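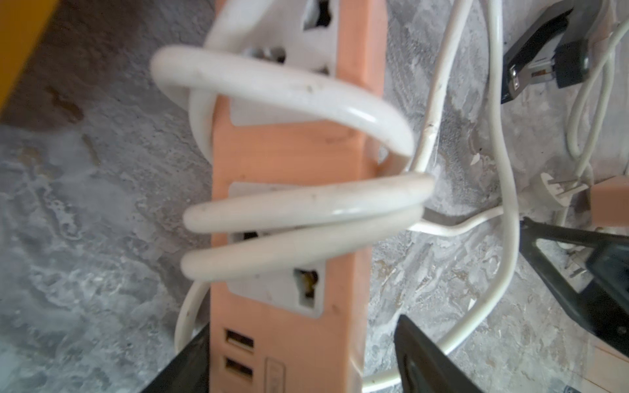 Standby Power in Student Rooms: What I Found at Larholm Hall

I picked this topic after my roommate and I argued about whether leaving chargers plugged in all night costs anything. I said it was nothing, she said it was a fortune, and neither of us had a single number to back it up. So in April I borrowed a plug-in energy meter from the Drutham library (yes, they lend those out!) and started measuring.

Method

I went through five rooms on my floor at Larholm. In each one I asked people to switch everything off the way they normally would before bed, then I read the meter at 11 pm and again at 7 am. I did my own room first, which was lucky, as I wrote the first reading down in the wrong column and had to start over the next night.

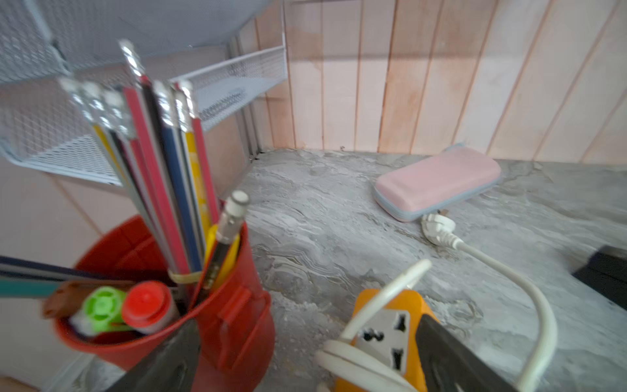

Fig. 2. Desk with wire-mesh organizer, pencil case and white plug.

Results

Phone chargers were so low that the meter mostly showed zero. My roommate was not pleased. The big surprise was an old stereo that kept drawing power with its display dark, and a game console in sleep mode came second. Added up over the school year, my estimate for all the rooms together came to 627 watt-hours a night, and the stereo room was the worst by a mile.

I also put a short survey up on the Ularley campus board and got 818 replies, way more than I expected - I think the free coffee drawing helped. Most people guessed that chargers were the main problem, same as my roommate.

Problems

The meter doesn't read very small loads well, so the charger numbers are shaky. I also only had one meter, so the rooms were done on different nights. If I did this again I'd ask for a second one and leave each in place for a full week, weekends included.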